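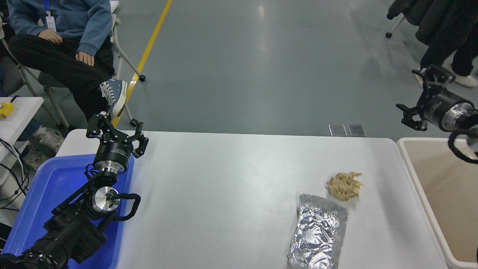

Dos brazos robóticos negros en torno a una mesa blanca, con una bandeja azul en un extremo.

Llevaba yo 41 minutos en la cola del mostrador de Lultano cuando la señora de delante se giró y me preguntó si también me habían dejado la maleta en Cirgate. Le dije que no, que a mí lo que me habían dejado en tierra era el vuelo entero. Se rio con una carcajada de esas que contagian, sacó unas galletas del bolso y me contó su vida (la suya y la de la maleta, que daba para una novela). Se llama Lenuța Ciobanu y desde aquella noche no he vuelto a facturar nada sin acordarme de ella.

Porque lo de Lenuța sí que era un caso. Volaba a ver a su hermana, con una escala cortita, y en la maleta llevaba el vestido para la boda de la sobrina, unos zapatos sin estrenar y tres tarros de mermelada envueltos en toallas. La cinta dio vueltas y más vueltas, salieron los carritos de bebé, salió una caja de pesca, y después se paró. ¡Y ya está! Ni un aviso por megafonía. En el mostrador le dieron un papel con el número 1832 y un teléfono que solo atendía por las mañanas.

Yo de maletas perdidas sabía poquísimo, lo confieso. Creía que uno rellenaba el formulario, esperaba y un buen día llamaban a la puerta. Pues a veces pasa, claro, pero conviene mover el asunto desde el primer minuto. Lo primero es no salir de la zona de recogida sin el parte de irregularidad, el famoso PIR, que es el papel donde consta que el equipaje no ha llegado. Lenuța estuvo a punto de irse sin él porque su cuñado la esperaba en doble fila y no paraba de llamarla. 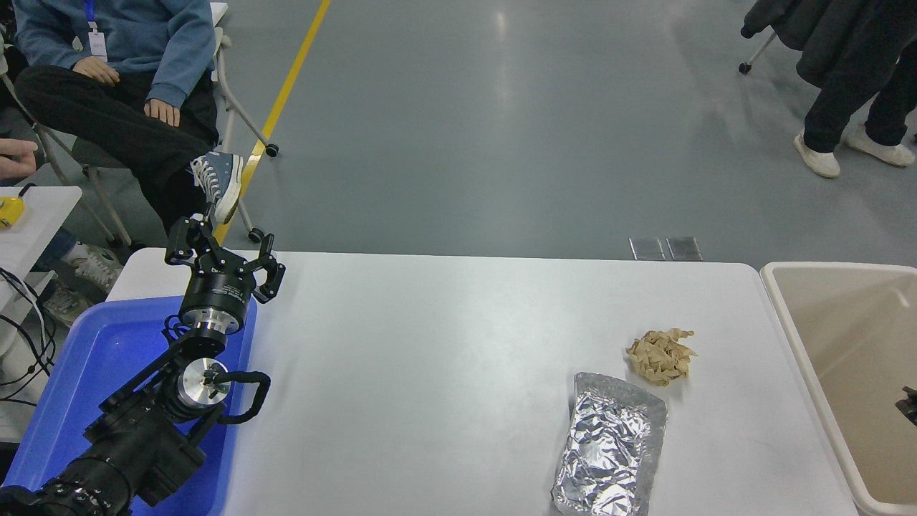 Lo segundo, guardar los tiques. Todos. El cepillo de dientes, las medias, el vestido de emergencia que se compró a la carrera en una tienda llamada Ghiță, a dos calles de la iglesia, donde la dependienta le cogió el bajo con alfileres mientras el taxi esperaba en la puerta. Me mandó una foto del vestido, verde botella, y le sentaba de maravilla - mejor que el otro, según la hermana, aunque eso en la reclamación no lo puso.

La aerolínea le ofreció de entrada un vale para otro vuelo. A mí me habían ofrecido lo mismo por lo mío, y casi lo acepto, por puro cansancio. Pero Lenuța, que trabajó media vida en una gestoría y huele un formulario malo a distancia, me dijo que ni se me ocurriera firmar nada de madrugada. Nos fuimos a un banco junto a los baños, con las galletas entre las dos, y nos pusimos a leer la letra pequeña en su teléfono, que tenía más batería que el mío. Leímos en voz alta, por turnos, hasta que un chico que dormía sobre su mochila nos pidió (con mucha educación, eso sí) que bajáramos el tono.

La maleta tardó 5 días en aparecer. Llegó con una rueda menos, el candado en su sitio y la mermelada de ciruela repartida entre las toallas y los zapatos. Y aquí viene un detalle que a mí se me habría escapado: cuando el equipaje llega roto hay que protestar por escrito enseguida, y el plazo para los daños es bastante más corto que el del retraso. Lenuța hizo fotos en el mismo portal, con el repartidor todavía delante, y mandó la queja esa tarde.

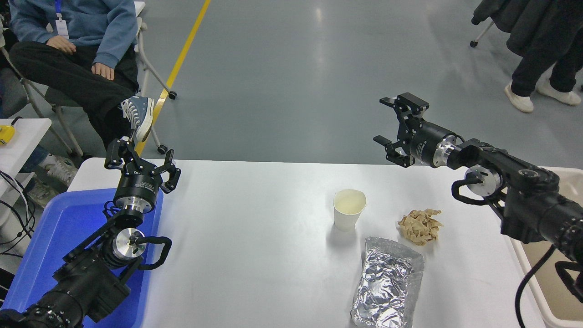
Después vino el silencio. Un correo automático, otro correo automático, una encuesta para saber si estaba satisfecha con la atención recibida (¡la encuesta sí que llegó puntual!). En junio, harta ya, le pasó los papeles a Justora, una oficina pequeña que lleva reclamaciones de viajeros y cobra un porcentaje si gana. Yo le pasé también los míos, ya puestas, y compartimos carpeta, abogada y grupo de mensajes.

A ella le reconocieron el vestido verde, los zapatos y la maleta. La mermelada no, por mucho que peleó. Lo mío sigue en trámite con el expediente 2195, y cada vez que pregunto me contestan que falta un documento que ya he enviado dos veces.

Desde entonces viajo con una muda en el bolso de mano, una foto de la maleta abierta antes de cerrarla y la etiqueta de facturación pegada dentro de la agenda, que parece ya un álbum de cromos. Lenuța va más lejos y mete una hoja con su nombre y su teléfono encima de la ropa, por si se arranca la etiqueta de fuera. La próxima vez volamos juntas, a casa de su hermana, que ha prometido darnos mermelada para la vuelta. Yo la mía pienso pedirla en un tarro chiquitín y mandarla por correo.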